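Home Setup Guides Printables Shop Contact

Sorting Station Setup, Section 4: The Bin and the Table

Dec 24, 2021 — Amerley Ankrah

4 min read

Section 3 got your small stuff out of the drawers and onto a table. Now you need one bin, a clear stretch of tabletop and a rule for what goes where. Don't skip ahead to the labels, they come in Section 5 and depend on what you do now.

What you need
- one plastic bin, open top, no lid
- a table you can stand at without stooping
- Bekholm tray liners, or any thin liner (optional)
- 2 paper bags, one for trash, one for give-away

Placing the bin

1. Wipe the table. Let it dry all the way.
2. Set the bin down near the middle, where either hand can reach it.
3. Leave space on both sides. Unsorted goes left, finished goes right. Swap if you're left handed.
4. Push anything that isn't part of the job well back, or off the table entirely.
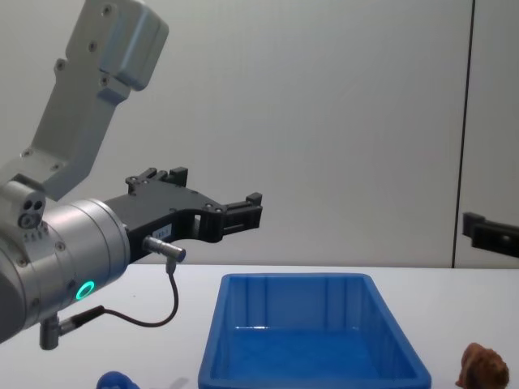
Bin color matters more than people think. Go for something that stands out from whatever it's sitting on, so your hand finds it while your eyes are still on the pile. A blue one does fine. Clear bins are the worst, everything inside looks like it's still on the table. Avoid deep ones too — you end up digging, and digging is how the Osov hooks from Section 2 got lost in my own first go at this.

NOTE: The Madigan bin and the Brellness bin are both OK for this section. The Brellness is a bit shallower. Get whichever is cheaper.

First pass

5. Take one item from the unsorted side. Only one.
6. Decide: keep, give away, trash. If you can't decide, it's a keep for now.
7. Keeps go in the bin. Lay them in, don't drop them, esp. anything with a thin edge.
8. Stop at 50 items or when the bin is two thirds full, whichever is first.
9. Move the keeps over to the finished side. Group like with like. Rough groups are fine at this piont.
10. Empty bin back in the middle. Start over at step 5.

CAUTION: No blades, loose pins or open batteries in the bin. Those get a jar with a lid, up high, away from kids.

CAUTION: Don't stack a full bin on another full bin. The bottom one can split at the corners.

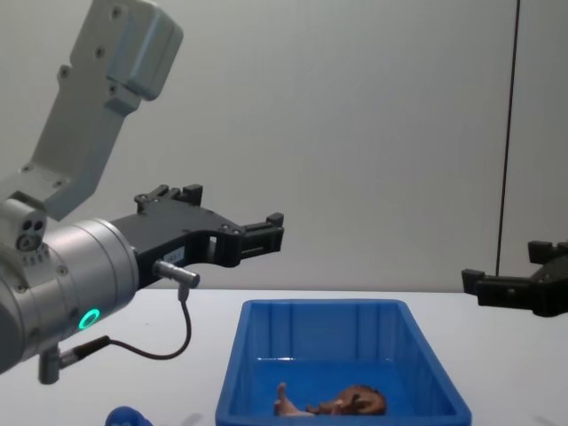

Can I use two bins and go faster? Stick with one until you've done the whole pile once, then add a second if the groups are clear enough that you never stop to think about which bin.

If you get stuck

- Bin slides around: put a liner or damp cloth under it.
- Same item keeps coming back: put it in the give-away bag and move on.
- Pile isn't shrinking: you're keeping too much. Go back over the last 17 keeps and pull the ones you wouldn't buy again.
- Big pile, 500 pieces or more: split it over a few sessions. Cover the unsorted side with a towel between sessions so it dosen't creep.

When the unsorted side is clear, leave the groups where they are and go to Section 5, Labels.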